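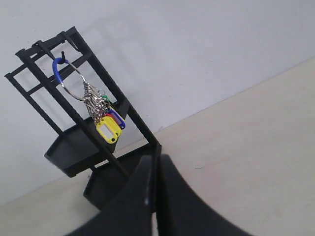
Key tags in four colours hanging from a hook on a black metal rack, with two trays below.

Key handling at Clata

Key handling at Clata is the partly automated system by which the property services firm Clata stores, issues and takes back the keys of the buildings it looks after. It is in use at the firm's main office in Junditia. Before the change, all keys were given out by hand at a front desk and written in a paper book.

History

The first plan was made by Güven Tekin, at that time head of the night shift. He proposed that a robot arm should bring the keys to the desk during the hours when no clerk was present. The trial began in October with 30 sets of keys and one arm, and it lasted 7 weeks. The full system, which the staff call Tasa, was opened on March 11, 2024, and covers 200 sets.

Operation

Each set is carried on a clip and marked with plastic tags. The colour of a tag shows the district of the city, and the label gives the building. A worker enters a staff number at the desk, and the arm takes the clip from its hook and lays it in a tray. Returned keys are put back in the same way. Sets with many rings are more difficult for the gripper, as the rings can catch on each other, and they are still often handled by a person.

Effects on the staff

The two night clerks were moved to day work. Şükran Oral, one of them, now checks the tags and repairs worn clips, a task which did not exist as a separate job before. Cleaners who start early have welcomed the shorter wait. Some of them have also said that they miss the desk, where messages about broken lifts or changed locks were passed on by word of mouth. A notice board was later put up for this purpose, but it is little used.

See also

Key cabinet
Shift work
Bjarnason (lock maker)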